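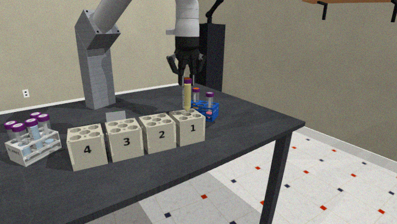 A robot arm and four numbered blocks on a dark table.

Fevgate opens its stairwells to neighbourhood culture

5/20/21, Drirnmont

The Fevgate cultural association is inviting residents of Drirnmont to take part in Culture on the Landings, a programme of short performances, readings and small exhibitions in the shared stairwells of the town's apartment buildings. Applications from residents' groups are open now.

The idea was tested in March in three buildings on Åberg Street. Musicians played on the ground floor while people listened from their own doorways, and children's drawings were hung between the floors. In all, 561 residents live in the buildings that took part, and many asked for the programme to continue.

This season there is room for 48 events. Each lasts no more than half an hour and is free of charge. Residents choose from a list of local musicians, storytellers, puppet theatres and dance groups, or put forward neighbours of their own who would like to perform.

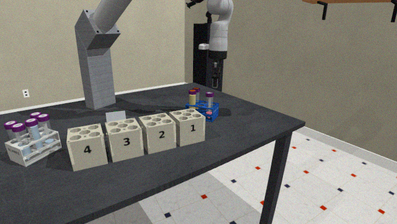

Every building accepted will also receive 200 euros towards materials, printing or refreshments to be handed out at the door. The money cannot be used for repairs. Groups that want to keep an exhibition up for longer than a week should ask the building's manager for written consent before applying.

The programme is run together with the Bratonard community theatre, which will lend lamps, folding screens and a small sound system. Performances end by eight in the evening. Audience numbers will follow the public health rules in force on the day, and an event that has to be called off will be given a new date. 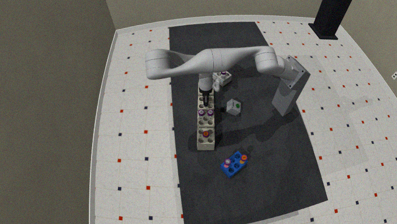
White robot arm with a black gripper over pale beige racks.

Application forms can be collected from the Fevgate office in Drirnmont or from the Bratonard box office. Buildings without a residents' group may apply if at least three households sign the form. Applicants will be told the result by post.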